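The Laundry Problem, Worked Out on a Bed

By Ayman Rawashdeh
January

It started with a sock, which is how I lose most of my weekends. I'd been reading about home robots for a couple of years, getting crabby about how all of them seemed to live in videos with white countertops, and one night I was standing over a pile of clean clothes thinking, well, what would it take to get a machine to deal with this?
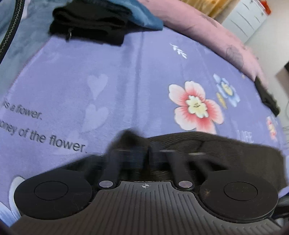 A lot, is the short answer. The longer answer has eaten my spare room, a corner of a shared workshop on Camacho Street, and most of a winter. I'm having a wonderful time.

Let me back up a little. The thing I'm building is called Wedness (my niece named it, she was trying to spell Wednesday, and it stuck). The plan is an arm on a rolling base that can pick a piece of clothing off a bed, shake it out, and put it down more or less flat. I dropped folding from the plan in the first week. Folding is for people with grants. I want flat, and then I want sorted, and if I get both I'm throwing a party.

The arm itself is the part everybody asks about, and it's the part I care about least at the moment. It sits half assembled on a bench at Skukus, the workshop, where I pay for a shelf and the use of the good drill press. What I spend my evenings on is the gripper. I have one that goes on the end of the arm, and I have its twin that I hold in my own hand, and the hand-held one does most of the work for now. You grab things with it, over and over, it records what you did, and later you try to get the arm to do the same. It's like teaching somebody to drive by wearing their shoes.

I do the grabbing at home, on a bed, on regular bedding with flowers all over it. I tried it on a bench at Skukus first, with a sheet of gray foam on top, and I got very good at picking up T-shirts from gray foam! Then I brought the thing home and it was useless. A mattress gives. You press down and the whole surface goes down with you, the cloth you're after slides into the dip, and the fingers close on a pinch of sheet along with it. That happened so many times in the first month that I started a tally, which I've since thrown out for my own peace of mind.

So now everything happens on the bed. I've also stopped tidying it before a session, which took some doing, as I was raised by a woman who ironed pillowcases. Blankets stay where they are. Pillows too. If the arm is ever going to work in a bedroom, it's going to work in one that somebody sleeps in.

Dark fabric is its own special misery. Give me a white towel on a colored sheet and the software finds the edges, the folds, the corners, all of it. Give me something black and a bit fuzzy and it sees a hole in the world. There's no shading to go on. You and I know there's a fold there, from the tiniest bit of light along the crease, and we don't even notice ourselves noticing. I spent an entire week in January just on black things. Leggings, a scarf, a fleece that sheds on everything it touches. By the end of it I could pick lint off every part of the build, and the recordings had gone from hopeless to merely bad.

What got them from bad to decent was going in lower and slower. My habit was to stab straight down from above like one of those claw games at the arcade, and you can guess how often those pay out. If you come in at a slant, press a little, and let the fingers draw together while you're still pressing, the cloth bunches up between them and gives you something to hold. It's what your own hand does with a napkin. I watched my hand pick up a napkin for a whole lunch and the guy across from me moved tables.

I went through four sets of fingers to get there. The first were too thick and couldn't get under anything. The second were so skinny that they flexed sideways whenever they met a seam. The third set I printed at 2 in the morning with the file mirrored the wrong way, so let's skip those. The fourth are slim, they have a little give, and I haven't wanted to change them in weeks, which for me is practically marriage.

Money, because I know you're wondering. I've put 900 dollars into the project so far, and 200 of that went to a motor controller from a seller called Gritari that turned up with one channel dead. They replaced it, but the replacement took so long that I'd already bought a second one elsewhere, and now I have a spare that I've promised to three different people. The rest is motors, bearings, filament, and cable. So much cable! I'd tell anyone starting out to buy double the cable they think they need and the braided kind if they can get it, since the plain stuff snags on bedding every single time you turn your wrist.

The other cost is time, and I didn't see that one coming at all. A session for me is 30 grabs. Doesn't sound like much, does it? But you have to reset in between, which means dropping the thing back on the bed in some new, honest mess of a position, and it's amazing how fast you run out of ways to be messy. By grab twelve I was always dropping the scarf the same way. I've started tossing clothes over my shoulder without looking, and that helped more than any of the clever stuff I tried, though I did lose a sock behind the cabinet for a while. Thirty grabs, a cup of tea, then thirty more if my wrist is up for it. The hand-held gripper is wide and it isn't light, and I've got a forearm on one side now like a tennis player.

At Skukus they think I'm a bit nuts, in a friendly way. The bench next to mine belongs to people building a boat. They have sawdust and a deadline, and I have a pile of leggings. But one of them came over and showed me how she roughs up a surface so tape will hold to it, and I tried the same idea on the inside of the fingers with fine sandpaper, and the grip on slippery stuff got better that same night. That's the real argument for a shared shop, if you ask me. I could do nearly everything at home, more cheaply, and I'd be stuck on the same dumb problem for a month with nobody to wander by and laugh at it.

Where is it now? The arm has picked up a T-shirt off the bed, on its own, and moved it to a basket. It has also picked up the fitted sheet and tried to move the bed to a basket. When the pile is light-colored and loose it does pretty well. With dark stuff on top of other dark stuff it dithers, hovering over the heap and nudging its way left and right until I hit the stop button out of pity.

Next up is the shaking out, and I'm nervous about it. Shaking takes speed, speed takes a stiffer arm, and a stiffer arm weighs more than the base can carry without rocking. I've got a sketch for a wider base that just fits through my bedroom door if I take the trim off one side. My landlord doesn't read this magazine, as far as I know.

If you've built something like this and solved the black-on-black problem, please write in. I'll trade you a motor controller for it.

More from the workshop pages
A garage door opener that texts you back
What I learned rewinding a dead fan motor
Readers' benches: small spaces, big vises
The lawn robot that only turns left
Starting a shared shop on a shoestring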